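Titness Two-Arm Bottle and Adapter Set: README and fault notes

Last updated 13/06/2020

Hello, and thank you for downloading this. Please read the part about the grip fault before you train on anything, even if you normally skip straight to the folder layout (we all do it).

What the set contains

The Titness set was recorded on the two-arm table at Wenditz. It holds 128 episodes of handling small household things: taking hold of a capped bottle, lifting it, and bringing a green plastic piece and a white plug adapter together end to end between the two grippers. Each episode has a video stream from each wrist, one overview video, joint positions for both arms, and the commanded and measured grip force for each hand. Everything is sampled at 20 frames per second, and the clocks were lined up afterward with the Stindar sync script, which you'll find in the tools folder.

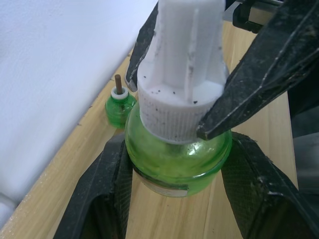

The grip fault

In 5 of the episodes, a gripper went on squeezing after the stop command had been sent. The arms themselves stopped as they should, and that is a big part of why we were slow to notice. With both arms standing still, everything looked fine from where the operator sits. The trouble only showed up when we plotted measured force against commanded force and saw the measured line keep climbing after the commanded one had gone flat.

We traced it to the Troncoso grip driver. After a restart of the controller, the driver loads its own default force limit and ignores the one in our settings file until the first open command arrives. If an episode begins with the fingers already closed on something, no open command is ever sent, and the high limit stays in place for the whole run. The stop command made matters worse by telling the hand to "hold," and the driver understood that to mean hold at the limit.

Nobody was hurt. We still treat it as a safety matter, partly for the sake of anyone's fingers and partly because some of the work is done with bottles that may have liquid in them, within an arm's reach of an outlet. 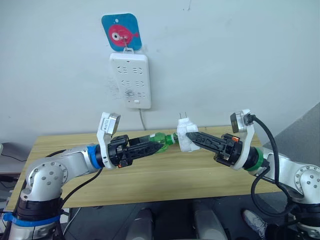
The fix is a small one. The start routine now opens both hands fully, waits for the force reading to settle, sends our limit, and reads it back before it lets you record. Stop now freezes finger position and caps the force separately. If you run the same driver on your own table, please check this on a foam block first, and try it right after a restart, when the fault is easiest to bring out.

How the affected episodes are marked

The 123 episodes without the fault are in the folder called main. The others are in a folder called grip_fault, with the force logs left exactly as they came off the controller. We went back and forth on whether to delete them, and in the end kept them, as they may be handy for anyone building a fault detector. Please don't mix them into ordinary training. The joint positions look perfectly normal, so a quick check of those won't warn you.

Known gaps

Force readings are noisy below the first contact, and we haven't smoothed them. The fault log records when the stop command was sent but not when the driver received it, so delays worked out from it will come out a little long. A corrected log format is planned for July, along with a short script for replaying the force curves.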